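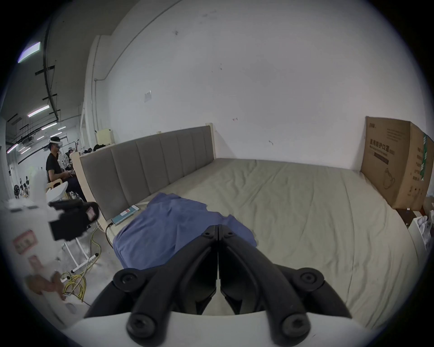

A bed with a grey padded headboard in a pale wood frame.

Bed linen is the name for the cloths that are laid over a mattress. In the Varkesberg district it was woven at home from flax until the first mill, Dondard, was opened on the river Cunha. The mill had 6 looms at the start and sold its sheets by weight.
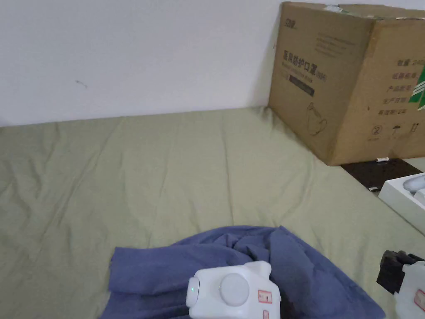 Cotton came to replace flax in most houses of the district, as it was cheaper and dried faster. It is softer on the skin, but it wrinkles easily. Soft diagonal creases, like the ones in the green fabric here, are common in cloth that is not pulled tight. Older households ironed their sheets while still damp and kept them folded in 4.

The number of threads in a square inch is often printed on the package. A count of 1,000 is usually reached by twisting
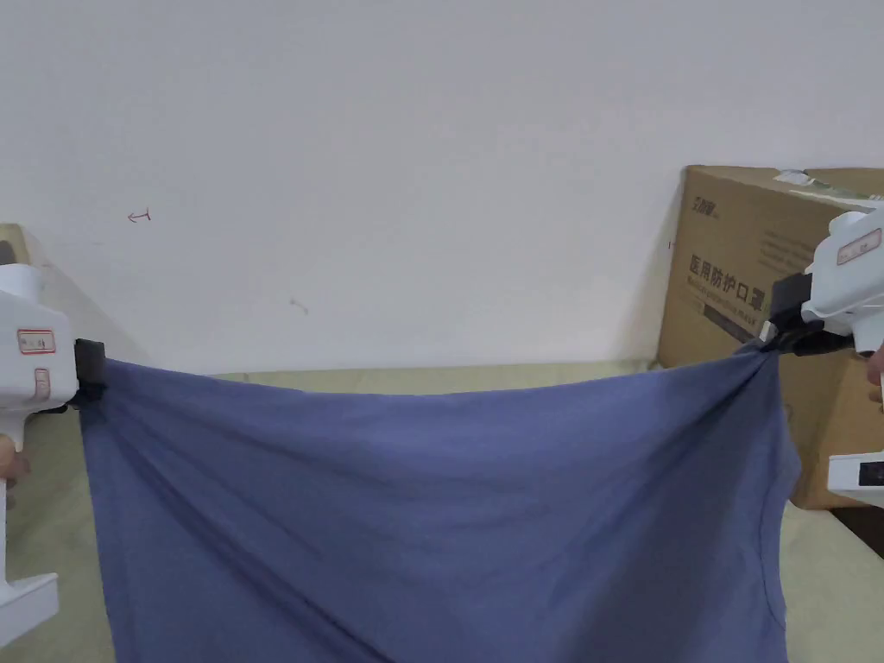

2 or more thin yarns together and counting each one, so it says little about quality. The Metis label, sold in the district every September, stopped printing the count on January 1, 2002.

See also: Flax, Mattress, Pillowcase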